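The Water at Nekinthorpe

My aunt swore by the water at Nekinthorpe. Two cups before breakfast, she said, and her knees were nineteen again. I had seen her on the stairs and had my doubts.

Still, in August I drove her up there, nearly 300 miles, with the windows down because she didn't believe in air conditioning. She believed in the water, in a brand of foot cream called Bimeo, and in a dead bishop from Vistitz who was said to have walked home from his own funeral.

"Who saw him?" I asked.

"Everybody."

"Did anybody write it down?"

She turned up the radio.

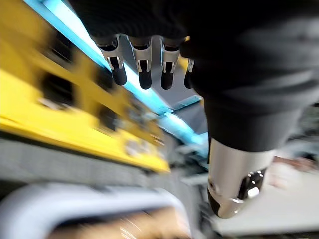 Four fingers, pointing down.

The spring came out of a pipe behind the Rivadeneira Hotel. A man in a folding chair wanted 8 dollars a bottle. I asked what was in it. He said minerals. I asked which ones, and he looked at my aunt as if she had brought a dog into church.

She drank her two cups standing up. I drank one. It tasted like a garden hose, and I said so.

"You have to want it," she said.

"That's what they say about bad coffee."

There was a path up to a chapel, 661 steps by the sign, and I don't trust signs either. I sat down on the wall to wait for her to give up. I watched her hat go around the first bend, then the second. She stopped once to fix her shoe. I figured she would turn back at the trees.

By five I had finished what was left in her bottle and started up after her.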